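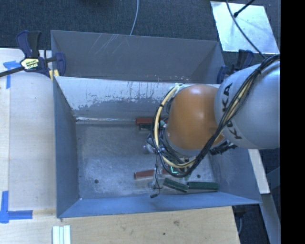

Filed under: Bins and Boxes
March 25, 2021

I spent most of the morning on the block bin. It's the open metal one, and it holds the long red and green blocks that used to live in a cardboard box until the bottom gave out.

The metal is scuffed and has fine scratches all over the floor of it. I tried dish soap and then a paste cleaner from Harkard, and the cloudy spots stayed put. I can live with that. There are small holes in the floor too, and I'm leaving them open so the dust has somewhere to go.

I priced a plastic tub with a lid at Matsuda. It holds about 200 blocks this size, far more than I need, and the sides are too high to reach over comfortably. The metal bin stays.

Next job is sorting by color. I want the reds along the far wall and the greens up front. In April I'll do the shelf labels, and after that the drawer of odd screws.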